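Order errors in the tile insertion policy, and what fixed most of them

A few months ago I wrote up our bimanual setup and promised a follow-up once we had numbers on the number puzzle task. The numbers have been in since November. Writing them up took longer, mostly because the first explanation I had for them was wrong.

The task is simple to state. A wooden board has recessed slots for numeral tiles. Some tiles start on the table, to either side of the board, and the policy has to put each one into its correct slot using two arms. The left arm can't comfortably reach the far right of the table and the right arm can't reach the far left, so which arm takes which tile is partly decided by where the tiles land at reset. Every slot is the same size. A tile goes into the wrong slot as easily as into the right one, and nothing in the force signal will tell you that you made a mistake. The only cue is the print.

That last property is why I picked the board. Most insertion benchmarks reward geometric precision, and our policy was already decent at that. I wanted a task where precision was necessary but the selection of the goal depended on reading a symbol a few centimeters across.

Setup

The training set is 2,685 demonstrations, all teleoperated on the same two arms that run the evaluation. We collected them in the Wastarville lab over one summer. Tile positions were randomized by hand from a printed layout sheet, and the sheet was regenerated for each session. Tile rotation was kept within a range the grippers could handle without a regrasp, so nothing below says anything about regrasping.

The policy is a fairly standard action-chunking transformer with a diffusion head. Observations are the head view, two wrist views and joint positions. There is no tile detector, no symbolic state and no explicit plan. Internally we call the base version Cindar, and I'll use that name here to keep it separate from the modified one, which is Gikau. The names don't stand for anything.

Evaluation is 67 rollouts per policy, from a fixed set of layouts that were never used in training. A rollout is a success only if every tile is seated in its correct slot when time runs out. I also log each placement separately, with one of four labels: correct, wrong slot, not seated, dropped. The per-placement log turned out to be far more useful than the success rate.

What Cindar does wrong

I expected the failures to be mostly mechanical. The tiles are thin, the grippers have long parallel fingers, and picking a flat tile off a flat table means getting the fingertips down on either side of it without pushing the table. Early checkpoints did fail that way. By the end of training they mostly didn't. Grasping was solved well enough that I stopped watching it.

The remaining failures were wrong-slot placements, and they had a pattern. Cindar would pick up a tile cleanly, carry it over the board, and lower it into the leftmost open slot. If that happened to be the correct slot, fine. If it wasn't, the tile went in anyway, and from then on at least one more tile had no correct place to go.

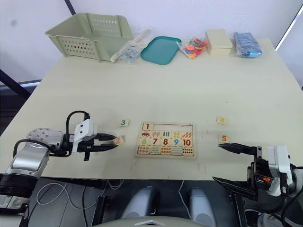 My first explanation was resolution. The head view is downsampled before it reaches the encoder, and at that size a 2 and a 3 differ by very few pixels. So I doubled the input resolution on the head view, retrained, and ran the same layouts again. Wrong-slot placements barely moved. I then trained a linear probe on the frozen encoder features to read the numeral on the grasped tile, and the probe did well at both resolutions. The information was there and the policy wasn't using it.

The second explanation held up better. Our operators almost always worked in counting order. It's the natural thing to do: fill the lowest number first, then the next. In the data, the leftmost open slot is therefore nearly always the correct one, whatever tile is in the gripper. A policy that ignores the print and targets the leftmost gap gets low training loss on the placement phase. What it can't do is recover when it picks up tiles in a different order, which it does often, since its choice of the first tile depends on which one is easier to reach.

This is ordinary causal confusion, and I should have seen it in the data before training anything. I plotted slot index against placement order for the whole dataset and got very nearly a straight line. That plot takes a minute to make. I now make it first.

Two changes

Gikau differs from Cindar in two ways.

The first is in the data. We didn't collect a new set. We split each demonstration at the moments when both grippers were clear of the board, which gives a separate segment per tile, and recorded additional segments where the operator was told by the layout sheet which tile to place next. The sheet's order was shuffled. The additional segments are a small share of the total, and I oversample them during training so that each batch has roughly equal parts ordered and shuffled placements.

The second change is an auxiliary loss. At each timestep where a gripper is closed on a tile, a small head predicts the target slot index from the same features the action decoder sees. The labels come free from the segment ends, because the final slot is known once the segment is over. The head is thrown away at inference.

I ablated both. The auxiliary loss alone, on the original ordered data, did nothing useful, which makes sense: the shortcut predicts the slot index as well as it predicts the action. Shuffled data alone gave most of the improvement. The two together were better than shuffled data alone, mainly on layouts where both arms held a tile at the same time. I ran 3 seeds for each configuration, and the ordering of the configurations was the same for every seed. The gap between the last two is small enough that I wouldn't defend it with only that many.

What is left

Three kinds of failure remain in Gikau, and I don't have a fix for all of them.

The most common is a tile that lands in the right slot but doesn't seat. It rests on the raised border at one side and the policy moves on. The wrist view shows this clearly to a human. The training data contains few examples of an operator pressing a tile down after release, so the policy has little to imitate. Collecting more of those is the obvious next step, and it's boring work, so it hasn't been done.

Next is arm contention. When neighboring slots are open and both arms have a tile, they sometimes arrive over the board together and hover. Usually one of them gives way. Occasionally they both retreat, both return, and repeat this until the rollout times out. Longer action chunks reduce the oscillation but make the final approach less accurate. I've settled on a middle value that I'm not happy with.

The last is the rarest: the policy reads the numeral correctly by the probe and still goes to the wrong slot. I've looked at every one of these and found nothing they share.

Transfer

The Salinas group has the same arms and a different board, with the numerals in another typeface and another set of colors. They ran Gikau without fine-tuning. Grasping transferred and slot selection did not, which suggests that color is doing a good part of the work that I've been calling reading. On our board, the numeral tiles we remove mostly differ in print color, though the 2 and the 5 are both orange, and there was never any reason for the policy to look at shape if color was sufficient.

So the claim has to be narrowed. Gikau conditions on the identity of the tile. I can't say that it conditions on the numeral. The test for this is cheap – reprint the tiles in a single color and run the same layouts – and the tiles are on order. I'll leave the rollout logs and the layout sheets up in the usual place in the meantime. The segment-splitting script is there too, with one known bug: it misses the last segment if the recording stops before the grippers open.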